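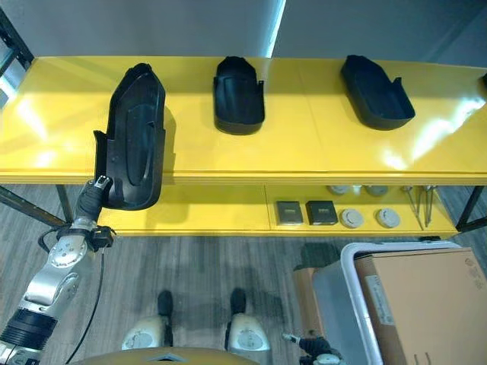

Boot trays, top shelf. Yellow bench, two tiers.

OK, a thread about boot trays and the yellow bench, since three of you asked and one of you got snippy. March 6, 2020, for the record, so I can be held to it later.

I have been told for years that a shaped tray is better than a flat mat. The pitch is that the raised wall keeps the melt in and the shape "guides" the shoe. I have owned feet for a long time and never once needed guiding.

These are black plastic, long and rounded, shaped more or less like the sole of a shoe. Side walls, little upturned lip near one end. I will give them the walls. A mat has no walls and my hallway floor has the stains to show for it.

The lip I don't get. Grethe Holst says it's for draining into the sink. Kolbrún Snorradóttir says it's for hanging. They have both owned a set longer than me and they can't agree, so I'm going with "somebody in the design department liked it."

Price: 42 dollars for the set from Balaskas. The flat mat at the hardware store on Welton was nine. You would have to save me a lot of floor to make up 33 dollars.

Now the bench. The bench is the part people keep sending me hearts about. Yes, it's very yellow. It is also very shiny, and I want to talk about shiny.

Shiny means every overhead light you own is now also on your furniture. Shiny means fingerprints. Anyone who tells you gloss paint is "easy care" is counting the wipe and leaving out how often you have to do it.

Also black plastic on gloss yellow slides. Put a tray down flat and give it a nudge with your toe. It goes. Drurkbridge sells a grippy liner for this, which means you are paying again to fix the thing you paid for.

Someone replied that I should just line the trays up along the back against the wall. I tried that at home for two weeks. Lasted until the first person came in with groceries.

The other complaint I keep hearing is that the top has seams. Correct, it has seams. It's made in panels. Look close up before you buy anything in this style, and look at the front edge in particular.

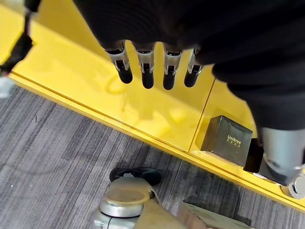
Grit loves a seam. Road salt loves it more. Where the flat part meets that raised front lip you are going to be in there with an old toothbrush every March, and I don't care what the Tovberg catalog says about a "wipe-clean surface."

The lip itself I've come around on, a bit. Stuff rolls. Round stuff especially. A raised front means the small things on a shelf stay on the shelf, and at my age picking things up off the floor is an event.

Lower tier. Everybody treats a lower tier like free space. It isn't free, it's dark. Whatever you push to the back under there is gone until you move house.

Right now it has a couple of dark gray square boxes, some tongs with dark handles, and those round whitish discs that look like smoke detectors. If yours ARE smoke detectors, put them on a ceiling. A shelf is the wrong altitude.

Dark boxes in a dark shelf is its own mistake. Somebody always says "but it has the name on it." Sure, one small cube says Unitree in gold letters, very handsome. Gold on nearly black is lovely until you're hunting for it at six in the morning with no lamp.

My fix is a strip of masking tape and a marker. Cost me nothing, ugly as sin, works from across the room. Grethe thinks it ruins the look. Grethe also thinks the yellow is "restful."

Things I'd keep on the bottom: the stuff you use once a month. Things I'd keep on the top: trays, and only trays. The minute you let one set of keys up there it's a junk shelf — ask me how I know.

The legs are dark metal and one runs at an angle down to the floor. Good looking. Also exactly where my shin goes. I'd rather have straight ones and be bored.

So would I buy it? The trays, maybe, on sale, and I'd still put a mat under the wet ones. The bench at 85 dollars used, fine. Over that, you're paying for the color.

And before someone links me the Tovberg review page again, I read it. A whole lot of five-star ratings and I couldn't find a single one written after a winter. Come back to me when the snow's gone and tell me about your seams.

Kolbrún just texted that the lip is DEFINITELY for hanging. Hanging on what? There's no hook in the box. I checked.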